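Dirnon Village Association: progress report to the Zervas Fund
Period: up to the end of December
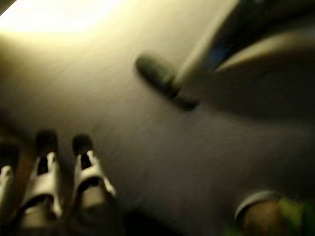
Dear Ms. Upadhyay,

With this report I inform you how we used the second part of the grant, and what remains open for spring.

The biggest change is in the people. Leonidas Manolakis stepped down as chair after ten years. He has lived in Dirnon all his life and he worked as a harbor pilot in Grerport until his retirement. The members elected Athina Economou in his place. She grew up in the village, studied law, and came back with her husband and their two sons. Her aunt Chrysanthi Economou stays as secretary and keeps the minutes, as before.

The village newsletter is printed again. We deliver 300 copies, to every house and to the two bus shelters. The second issue was late because the printer in Grerport changed owner and our order was lost. We now use Drillitz, who are a little more expensive but answer the telephone.

Spending in this period was 1,790 euros. Most of it went to printing and to the new notice board by the church. The receipts are attached to the paper copy of this report. Travel costs for the district meetings are not included, as Athina pays them herself for the moment. I would like to ask if the Fund can accept them in the next period.

The evening bus is still not decided. Iason Psarras, our representative at the district council, presented our letter in November and received a polite reply without a date. He will raise it again when the new timetable is discussed. We collected signatures from around half of the households, and we will continue in the upper village, where many people were away for the olive harvest.

For the next period we plan two open meetings and a third issue of the newsletter. The form for the last payment is signed by the new chair. Please tell me if you need also the signature of Mr. Manolakis.

With kind regards,
for the Association, the grant correspondent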